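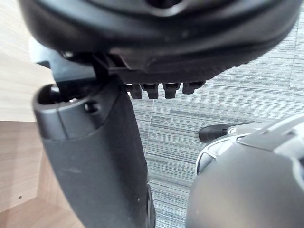 Chair questions first, most of you scroll straight to those anyway. Nearly every problem we get is arms and undersides, and you only find it by getting down on the floor and looking. The post on this one ends in an open socket with a small round hole in the side, and when you see that, check the hole before you order anything. Dust on the shell is normal, wipe it, don't soak it.

Office Move > Furniture > Chairs and cabinets FAQ

My armrest wobbles. Is it broken?
Usually no. Loose screw nine times out of ten. Tip the chair on its side on carpet, find the screw, quarter turn at a time till it stops. If it just spins, stop and email Nour Sayegh. Don't glue it. Please.

The pad came off the top of the arm. Can I get a new one?
Yes if you have a Bulden chair, we keep a box of pads. Salgado ones have to be ordered, allow two weeks. Tell us left or right as you're SITTING in it, not looking at it. We sent back a whole bag last time over this.

What are the tabs and levers under my seat?
Depends on the chair. Mostly height, tilt, tilt lock. Don't pull on plastic bits that don't move with one finger – they may not be meant to. Sit down, try each lever gently, see what changes. Height lever only works properly with weight off the seat if you're going up.

Can I bring my own chair?
Ask Dalal Abu Hammour first. Has to have casters that are OK on carpet and a back. No kitchen chairs, no yoga balls.

Who pays for a replacement?
Repairs, us. Full replacement up to 300 dollars comes from your team's budget, over that needs a sign off. Don't buy one and then ask.

I'm moving desks. What do I do with my low cabinet?
Empty it. All of it, both levels, and whatever is sitting on top too. Binders, box files, the snack drawer. Movers from Cutdale will not lift a cabinet with stuff in it and they won't empty it for you.

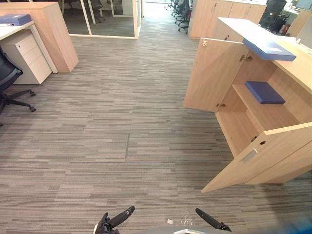
Then leave the doors open so whoever is checking can look in without hunting for a key. Doors get closed and locked only after the check, right before the thing goes on the dolly. A door that swings open halfway down the hall takes the hinges with it, we have lost a few that way.

Where does my stuff go in the meantime?
Crates. Jillo crates, stacked by the copy room. Take 2, if you need more take more, just bring them back. Name and new desk number on the SHORT end. Labels on the lid get mixed up becuase the lids all look the same.

I lost my cabinet key.
Look at the lock, there is normally a tiny number stamped on it. Send us the number, we have spares for most. No number, we have to drill it and you get a new lock, about 90 dollars. So look twice.

Door won't close flush after the move.
Hinges. Cabinet is probaby not sitting level either. Shove it an inch over and try again before you touch any screws. If the shelf got put back upside down or at a tilt the door can hit that too.

Can I stack things on the cabinet top?
Folders, a plant, fine. Nothing over the edge, people walk past with coffee. No monitors unless Facilities has put it against a wall.

Do I need to vacuum?
No. But pick up the paper bits, staples, clips. Staples in carpet tile are a pain and they end up in chair wheels, and then you write to us about your chair wheels.

A carpet tile is lifting or doesn't line up.
Lifting – tell us, somebody will trip. Just a hair out of line and flat, leave it alone. Don't roll a full cabinet over a loose one.

What happens to leftover furniture?
Goes to storage downstairs till April, then it's offered to staff, then donated. The list goes up on the board by the elevators. We had one person ask for 2,000 hanging folders so I guess anything finds a home.

Last updated: 18 August 2019

Comments

Teresa Barreto
Is the left/right thing the same for the casters or does it not matter?

Nour Sayegh
Doesn't matter for casters. All the same.

Muchen Ye
Key number was on the lock, you need a phone light to read it. Spare worked fine thanks

Arnaldo Marinho
We are out of crates on our side. Also can whoever took the tall footrest from the window desk bring it back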